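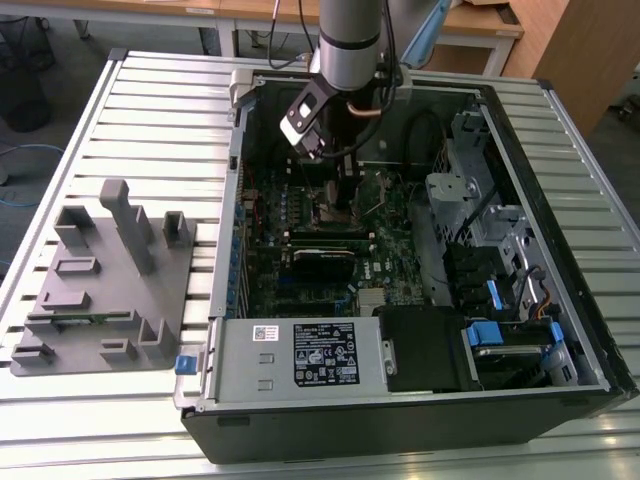
Zembridge Travel Club – Cruise & Rail Section

Reading the new winter cruise brochures so you don't have to. First complaint: the word "complimentary." If I've paid for the cabin, the shuttle from the dock is part of what I paid for. It goes in the price somewhere.

Second complaint: "from" prices. The Braltano fjord week is "from" a number I could not get for any date I tried. I tried every sailing in November. The cheapest one that came up was an inside cabin under the gym.

Fanni Lengyel asked me whether the drinks package is worth it. Depends how much you drink, and whether you drink it on the ship. On a port-heavy week you're ashore until dinner. Do the math with a pencil before you click, and add the service charge, which shows up one screen later.

And read the rule about sharing a cabin. On the Braltano ships, if one adult buys the package the other adult has to buy it too. Two packages, one drinker. It's in the small print under the cocktail photo.

Onboard credit. The offer says 1,000 in big type. It's 1,000 per suite, split over two guests, and it can't be used for tips or the casino or anything bought in port. What's left is the spa and the shop with the watches.

Shore trips: I priced the ship's old town walk against the local one Noboru Nishimura took last year. Same streets, same length. The ship's version cost 3 times as much and had a bigger group. What you get for the extra is the promise that they'll wait if the tour runs late.

Is that promise worth having? For a walk that ends ten minutes from the gangway, I don't see it. For an all-day bus ride into the mountains, okay, maybe. I'd pay it there and grumble.

Anum Jadoon says I'm being hard on them and the food was great. Fine, I believe her about the food. I've yet to see a brochure that says the food is average, so I can't learn much from the brochure.

"Flexible booking" means you can move your date up to 2 weeks before final payment. You can't get the deposit back. I'd call that a store credit.

Trustmont's travel cover came up in the comments. I haven't used it and won't pretend to know. I'd ask them one thing in writing: what happens if the ship skips a port? Most people assume they get paid something.

Still going to book one, by the way. Probably the Bukhari river week, if they'll tell me which side of the boat the cabin is on. I've emailed twice. So far I've been sent the brochure.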